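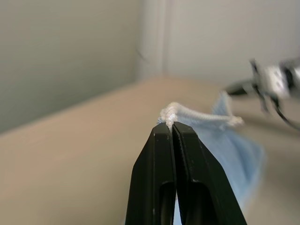 Issue 170, page 4

From the Parish Library: the big hymn book has come home

Those of you who sit towards the back at Tinodby will have noticed that the lectern hymnal has been missing since before Lent, and quite a few of you have asked after it, very kindly and more than once! I'm delighted to say it came back on Thursday, rebound from cover to cover, and it is now in its old spot beside the organ where anyone is welcome to turn the pages.

The work was done at the Droltard bindery, who also looked after our baptism registers a few years ago. They kept the original boards and put on a new spine in dark green cloth, a shade or two off the old colour but very close in evening light. The 367 hymns are all present, including the harvest ones that had come adrift and were living in an envelope in the vestry cupboard. The index had to be reprinted, as the last leaf was past saving, and while they were at it they corrected the number for the evening hymn we all know by heart and could never find.

The bill came to $4000, and I know that is a great deal of money for one book. Most of it was met by the Drernidholm bequest, which was left to us for the care of books and music and can't be spent on the roof (I have been asked). The remainder came from the autumn book stall and from a very generous plate at the carol service, so thank you, all of you, whether you gave a note or a handful of coins or carried boxes of paperbacks in from the car park in that dreadful heat.

A word about the lending shelf while I have the page. We have had a good number of new things in, among them a large print New Testament with a properly sewn binding that lies flat on the knee, two daily devotionals suitable for teenagers, and a commentary on the Psalms that I have been hogging at home and promise to return by the weekend. The large print is a joy to read – the type is dark, the margins are generous, and the paper doesn't show the other side through quite so badly as our old one did. If you'd like it put aside for you, write your name in the blue notebook.

Please do check your own shelves for anything with our stamp inside the front cover. The children's Bible stories with the Noah's ark picture has been out for a very long time, and the little ones' group would dearly love it back. There are no fines and never have been, and you can slip it into the box in the porch at any hour.

The shelf is open after both morning services, and the kettle is usually on.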